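Unit 6: Sorting Soft Articles at a Work Surface
Instructor: Rigoberto Barrera
Revised August 22, 2020

6.1 Scope

Soft articles are items that do not hold one shape when set down: caps, scarves, folded cloths, small plush. Rigid containers are used to give them a fixed position. The unit covers container choice, placement at the surface, and the treatment of overhang. Laundering and long-term storage are in Unit 7.

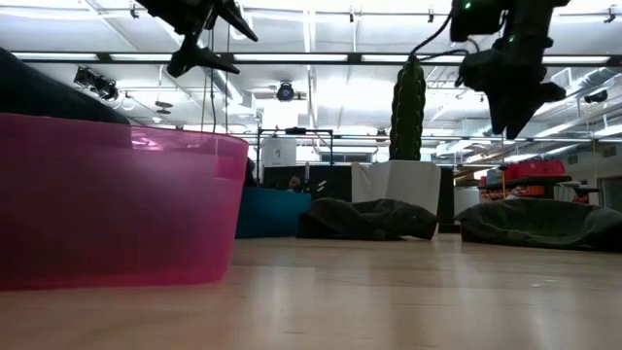 6.2 Container types

Tray. Low wall, full view of contents. Suited to one or two articles. An article may cover most of the base as long as the border of the tray remains visible.

Tub. High wall, curved or straight. Translucent plastic lets the color of the contents be judged without lifting them out, but a strongly tinted wall shifts that color. Dark navy and black should be told apart from above the rim.

Box. Small footprint, square corners. Used for articles that keep a fold.

6.3 Caps

A cap is set down crown up, with the brim toward the person sorting. A crumpled crown is opened by hand before the cap is assigned to a container. In the Grirkham exercise the load limit per tray is 500 g.
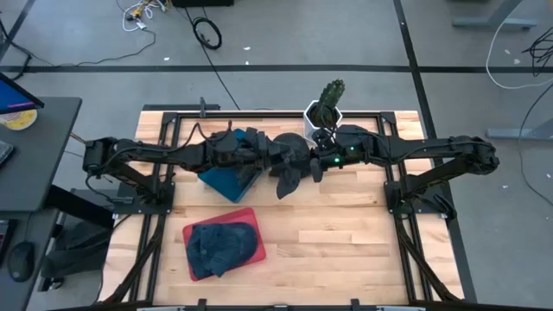 Caps with a stiff brim are not stacked with knit hats. The brim leaves a crease in the knit that remains after unfolding. Where both types are present, sort by brim first and by color second.

6.4 Fixed items

Anything that stays on the surface through the whole exercise is entered on the layout sheet as a fixed item.

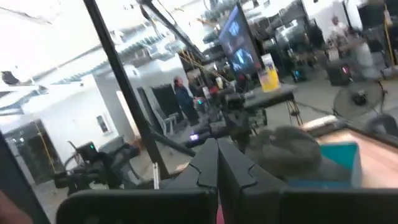 Clearance is measured between the nearest edges of two items, at surface level. Rounded items with a pile are measured to the pile, uncompressed. The gray fuzzy object and the small teal-blue box to its right are such a pair: record one edge as soft and one as hard. A potted plant is measured from its planter.

6.5 Overhang

Fabric that crosses a rim is recorded by corner (front-left, back-left, and so on). Overhang is corrected last, after all other articles are assigned.

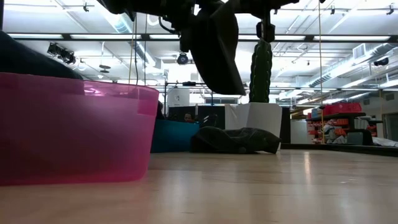 Fig. 6.4. Pink translucent tub, dark soft material at back-left corner. Green columnar form and white square planter behind.

Reading for Unit 7: Escobar, page 172.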